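Notes for the white matching talk, 2019-02-07. Slides are numbered bottom right. Brisa has the clicker for the first half and I take over at slide 8.

**Slide 1. Title**

Leave it up while people sit down. Say that questions can come at any point except during the booth demonstration, when the room lights are off.

**Slide 2. Why white is hard**

- The eye picks up small shifts in white more easily than the same shifts in a mid grey or a brown.
- Two parts that match on the bench may not match in a kitchen.
- Most complaints to Gronau say "yellow" or "dirty". Very few say "wrong white". Read out one of each.

**Slide 3. Where the colour comes from**

Base resin, titanium dioxide, toner, brightener if used. The base resin is never truly neutral. Toner is a very small amount of blue or violet which pulls the yellow back, and it costs some lightness. Too much of it and the part looks grey next to paper.

**Slide 4. Brighteners**

They absorb below 400 nm and give out blue light. Under a lamp with no ultraviolet they do almost nothing. Pause here. If Gumaro is in the room he will raise the Clotik masterbatch; say that it contains brightener and that slide 9 covers it.

**Slide 5. Metamerism**

Define it once: two samples agree under one light and differ under another. Use the paired chips. Show daylight first, then the shop lamp, then the warm lamp. Give the eyes a moment between lamps. Don't talk during the change.

**Slide 6. Instrument settings**

- State the geometry. Sphere readings with gloss included and gloss excluded can't be compared.
- State the observer angle and the light source.
- Zero and white tile before each session. Wipe the tile with a dry lint-free cloth only.
- Thin walls need a backing. We use the white ceramic and write it on the sheet.

**Slide 7. Tolerance**

The drawing says a colour difference of 2 at most. It doesn't say which formula. Ask for the formula before quoting. The older one treats all directions alike, so a part can pass on the number and still be plainly yellower than the master. We hold the yellow-blue axis tighter than the other two.

**Slide 8. January trial** (my half starts)

Nineteen plaques from the Okabe press, Zestlow resin, one lot. Chart shows yellowness against time in the barrel. The rise is slow up to about 46 minutes and steeper beyond. Purge after any stop longer than that. Don't be drawn on the cause; the antioxidant results aren't back.

**Slide 9. With and without brightener**

Same chart, Clotik added. The curve sits lower in daylight and lands on the other one under the warm lamp. Leave time for Gumaro.

**Slide 10. Surroundings**

Closing picture. Stays up through questions. 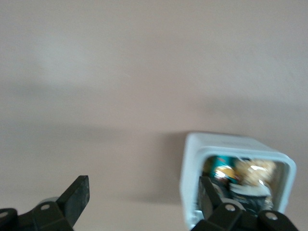

**Colour and Finish Group**

White container against a pale beige surface with a faint pink cast. Ask the room to call the white bluish or neutral, then ask again with a hand held up to block the beige. Take no vote. Point out that the rim is slightly glossy, and that gloss belongs on the sheet as a separate line from colour.

If asked about judging from photographs: we don't accept them for approval. Camera white balance alone can move a white further than the tolerance. Send the part, wrapped in plain tissue, with the lot number on the bag.

Chips go back in the dark drawer afterwards. Brisa has the key.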